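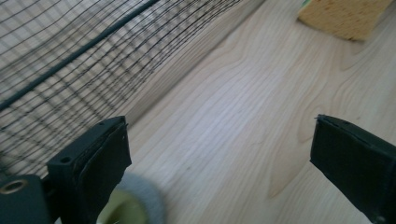

# Gurnton Finger Pad Comparison, Wrist-View Subset

Recordings from a side-by-side trial of two finger pad types on the Skisow hand-held gripper. The question was how each pad holds up on light household items and how well a grasp policy trained on one pad transfers to the other.

## Contents

- 845 episodes in total
- 646 with pad type A (black rubber, glued)
- The remainder with pad type B (molded, no glue line)
- 7 object classes, including sponges and scouring pads
- 2 operators, labeled `op_a` and `op_b`

Each episode is one pick and one place. Failed grasps are kept and marked `success: 0`.

## Hardware

Fingers are printed in dark green plastic with brass inserts at the mount. Both pad types bolt to the same finger base, so the camera offset does not change between sets. The wrist camera looks down past the fingers, and both fingertips stay in view when the jaws are fully open. Jaw width is read from the Cliltik encoder board and logged with every image.

Re-zero the encoder after any pad swap. Type A is thicker, and a stale zero shows up as a constant error in `jaw_width`.

## Workspace

All episodes use a light wood tabletop with visible grain. Black mesh shows up near the border of many views. Early segmentation runs confused the thin mesh with finger edges, so train with the supplied finger masks if you crop tightly.

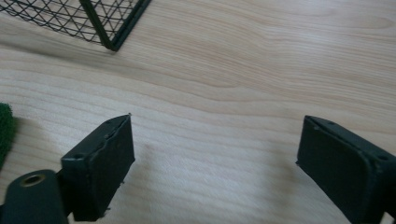 Masks are stored per episode as a single PNG for the open pose. They are not valid once the jaws close past half travel. For closed poses, use the `mask_interp` script, which shifts the open mask using `jaw_width`.

## Layout

```
episodes/
 <id>/rgb/
 <id>/jaw.csv
 <id>/mask_open.png
meta/
 splits.json
 pads.csv
```

`pads.csv` maps each episode to a pad type and a pad serial. Splits are made by pad serial, so no single pad appears in both train and test.

## Known issues

- Pad edges fray with use. Wear is not labeled.
- The Kramer controller drops jaw samples on fast closes. Gaps are left empty in `jaw.csv` and should be interpolated before training.
- Type B episodes were all recorded in November by `op_b`. Pad type and operator are partly confounded.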